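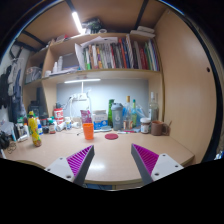
One parent told us at the July open evening that she had driven past Cowie Study House for years and taken it for a dentist's office. Others say much the same. We are a tutoring school for students in grades six through twelve, and we have been on the same street in Stosadham since we opened.

What we do

We teach math, writing and reading after regular school hours. There are 80 students enrolled this term. Most come twice a week, and a few come only in the weeks before exams. Lessons last an hour, followed by quiet study for anyone who wants to stay. We don't give grades. Parents get a written note at the end of each month.

How we started

Cowie began as a homework room above the Jatard hardware store, with one teacher and a shelf of used textbooks. When the store closed we took over the ground floor as well. The Ikemar branch opened later, after families there asked for something closer than the bus ride across the river. It keeps shorter hours and has no writing classes yet.

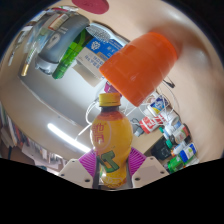
Drinks with a screw cap are fine at the desks.

Our teachers

All of our teachers have taught in a public or private school before coming to us. Each one sits in on a colleague's lesson once a term and writes it up. Students keep the same teacher for the whole year unless they ask to change — two or three do, usually in the fall.

Fees and places

A term costs $264 for one subject and $200 for each subject after that. Books are included, calculators are not. Brothers and sisters pay the same rate. If a class is full we keep a waiting list and call families in order.

Enrollment for the spring term closes on 24th February. Forms are at the front desk in both branches — please bring a recent school report.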